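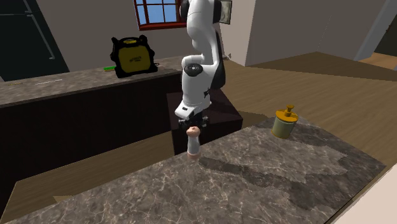
Sim kitchen, room view. Pink-capped bottle in the gripper, just over the front counter.

Saturday, workshop bench 2, January notebook

Goal for the day: get the pick and hold on the small bottle repeatable in sim before spending any more time on the real arm. The real arm is still on its plywood stand with the elbow cover off, waiting for the replacement cable from Vakulenko. No hardware work until that arrives.

Scene is the Gisari kitchen, the version with the two marble counters. Arm pedestal stays between the counters. I left the canister on the front counter as an obstacle. It is to the right of the bottle and does not interfere with a straight vertical approach, but a planner that swings wide will find it.

Changes since last entry:

Planner config split out of the main launch file. It now lives in the Koleck folder with the joint limits. Old file kept with a .bak suffix, delete once someone else has run the new one.

Gripper closing speed cut by half. At the old speed the bottle got a sideways kick on first contact and the cap end swung toward the wrist.

Friction on the finger pads back to the default. I had raised it while chasing the slip and it hid the real problem, a collision mesh on the bottle body that was coarser than the visual mesh. Fingers were closing on a flat facet. Regenerated the mesh with more segments.

Physics step left alone. Halving it helped a little, but the run time doubled and I would like to be able to do a full batch over lunch.

Batch result with the new mesh: 204 attempts, random start yaw, fixed start position. 73 failures with the old mesh, 41 with the new one. Same seed list for both. A failure is any run where the bottle leaves the fingers before the end of the hold, or where the planner gives up. I did not separate the two in the log, which was a mistake. Added a result code so the next batch will.

From replaying a handful of failures: the drops are mostly at the start of the lift. The planner failures are all at yaw values where the wrist would have to flip. Allowing the gripper to take the bottle rotated by half a turn should remove most of these, as the fingers are symmetric. The body is a cylinder, so in principle yaw should not matter at all for the grasp. It matters only because the grasp pose is attached to the object frame. To fix.

Hold test is 7 seconds at fixed height, then a slow move sideways and back. Height is measured from the counter top to the bottle origin, and the origin is at the center of the body, not at the base. I lost most of an hour to this. Clearance in the logs before today is wrong by half the body length. Do not use those numbers for anything.

Wrist camera is now rendering at the same time as the room camera. Frame timestamps agree after I moved both to the sim clock. Exposure on the wrist view is fine on marble. Shadows from the single light are coarse and show stair steps on curved surfaces. Shadow map resolution is set low in the scene defaults. It makes no difference to the grasp, but it will matter if we train anything on these images, since the real camera will never see an edge like that.

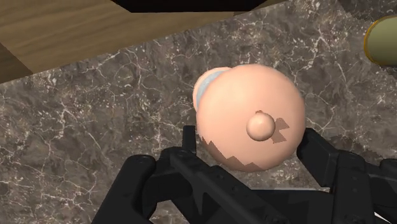 Kyrylo Lytvynenko read this over in the evening and would turn shadows off completely for the first training set, then bring them back at high resolution as a separate set, so that we can tell which one the detector is reacting to. He also thinks the closing speed is still too high and that the drops at lift come from the lift starting before the fingers have settled. His suggestion is to wait until the finger joint velocity is under a threshold instead of using a fixed delay.

Agreed on the velocity check. Put it in after the close command, with a timeout so it cannot hang. Ten runs by hand looked fine, but that is too small a sample to say anything. Full batch to follow with the same seeds.

Less sure about shadows off. The detector from the Plarnness build was trained without them and marked every dark patch on the bench as an object. We can render both sets, disk space permitting. The NAS was nearly full last time I looked.

To do:

Yaw-free grasp pose for cylinders.
Result codes in the batch summary.
Raise shadow map size, note the render time before and after.
Move the canister closer to the bottle and rerun.
Correct the clearance column in the old logs or drop it.
Ask Vakulenko for a ship date on the cable.

Batch started 6:40 pm, left running on the bench machine. Please don't close the lid.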